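Huldale Wood Floor Soap, 700 ml bottle

Product number 3387
Maker: Kelemen, Dirlow
In stock at the Gornanport shop and for posting

We have been selling Huldale soap for long enough that some of our customers now send their grown-up children in for it, and it still has the same plain label and the same smell, which most people put somewhere between a clean shirt and a church hall (I mean that kindly, I love it). It is a soft vegetable soap for wooden floors that have been oiled or soaped, and it goes into the mop bucket with warm water. Nothing to rinse off afterwards, no shine to speak of, and over the months the boards take on that pale, slightly milky look that you see in old farmhouses and in quite a few magazines lately.

Kelemen make it in small batches over at Dirlow. The soap is cooked from coconut and rapeseed oils and left to stand before it is bottled, so it can be a shade darker or lighter from one delivery to the next. If you buy two bottles and they don't match, please don't worry and please don't pour one away, as a gentleman from up the coast did last year before he telephoned me! Both would have been perfectly good.

It comes in two sorts:

Natural, for darker woods and for any floor finished in clear oil. Oak, walnut, old pine that has gone the colour of honey.

White, with a little chalk pigment in it, for pine, ash and other pale boards that you would like to keep pale. Shake it well. The pigment settles at the bottom of the bottle and you'll want to give it a proper go, and then another one when you come back from answering the door.

Which one do I need?

If you know how your floor was finished, that settles it. If you don't, put a drop of water on a board somewhere out of the way, under the sofa perhaps, and go and make a cup of tea. On a lacquered floor the drop will be sitting there when you get back, round as a bead. On an oiled or soaped floor it will have begun to sink in and leave a darker spot, which dries out by itself. Huldale is meant for the second kind. It won't hurt a lacquered floor but it can leave a dull film, and you would be better served by the plain lacquer cleaner we keep on the same shelf.

New oiled floors should be left alone for 7 days after the last coat before you wash them. I know it is hard to wait. Sweep with a soft broom in the meantime and keep the dog off if the dog can be persuaded.

Brown boards that have had years of oil on them nearly always want the Natural. People do ask whether the White will lighten an old brown floor, and the answer is that it will make it look dusty along the grain and you will be cross with us. If you want a brown floor paler you have to sand it, I'm afraid, and then start again with the White from bare wood.
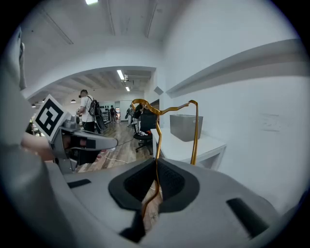 How to wash a floor with it

Sweep or hoover first, getting well into the corners and along the skirting. Grit is what scratches a floor, far more than shoes do.

Fill one bucket with warm water and add a capful of soap. Fill a second bucket with plain water for rinsing out the mop. Two buckets sounds like a fuss and I resisted it myself for years, but with a single bucket you are only moving grey water from the kitchen to the hall.

Wring the mop until it no longer drips. Work along the boards, a few at a time, and let the soapy water lie for a minute on any marks before you wipe them. Then rinse the mop in the plain bucket, wring it again and take up the dirty water. Go over once more with clean soapy water and leave that last pass to dry where it is. That thin layer of soap is what looks after the wood.

Open a window. Give it a couple of hours before the rugs go back down, longer in October when everything in the house seems to dry slowly.

How often is really up to you. A bedroom might want it once a month and a kitchen once a week. In our own shop, with wet boots coming in all winter and a good deal of sand, the floor is washed every other evening and it looks better now than when we took the place on.

Spots and small disasters

Red wine, tea and beetroot come up well if you get to them the same evening. Rub a little neat soap in with a damp white cloth, leave it, wipe it and let it dry before you decide whether to do it again. Grease is slower. For candle wax, lift what you can with a blunt knife first.

Black rings from plant pots are a different matter. They are in the wood and no soap will shift them, ours included. Lindiwe Tshabalala at the counter has had good results with oxalic acid on her own stairs and will happily talk you through it, gloves and all, but do ring before you try.

How far does it go?

A bottle will do 300 square metres or thereabouts if you keep to the capful, and most people don't quite keep to the capful. Keep it somewhere that doesn't freeze. If it has been left in a cold shed and gone thick and lumpy, bring it into the warm overnight, shake it, and it generally comes back to itself.

Postage and collecting

Bottles are sent upright in a card sleeve, with a twist of paper round the cap. We can put several in one parcel, and it is cheaper for you if we do, so have a word with your neighbours. Collecting from the shop in Gornanport costs nothing and you get to see the sample boards, which show both soaps on oak, ash and pine after one wash and after a full year of washing. Empty bottles can be handed in and go back to Dirlow with the next delivery.

Last parcels before the holiday leave us on December 23, 2019. After that we are having a rest and will begin packing again in the new year.

Comments

Moira P.
Used the White on our ash floor all through the summer and very pleased. You do have to shake it like mad. Would love a bigger bottle.

tall_ted
Does it matter if I use it with a steam mop?

Reply from the shop
Hello Ted, please don't use a steam mop on an oiled floor with this or anything else. It drives the damp into the joints. An ordinary cotton mop, well wrung, is all it wants.

Greta in the flat above the bakery
Did the water drop test and found out my floor is lacquered in one room and oiled in the next?? Lindiwe was very patient on the phone. Bought both cleaners in the end.

R. Aldous
Good soap. The smell is stronger than I expected on the first day, gone by the second.

Related items

Kelemen floor oil, clear
Kelemen floor oil, white
Lacquer cleaner, plain
Cotton mop head, long fringe
Soft broom, horsehair
Galvanised bucket with wringer
Felt pads for chair legs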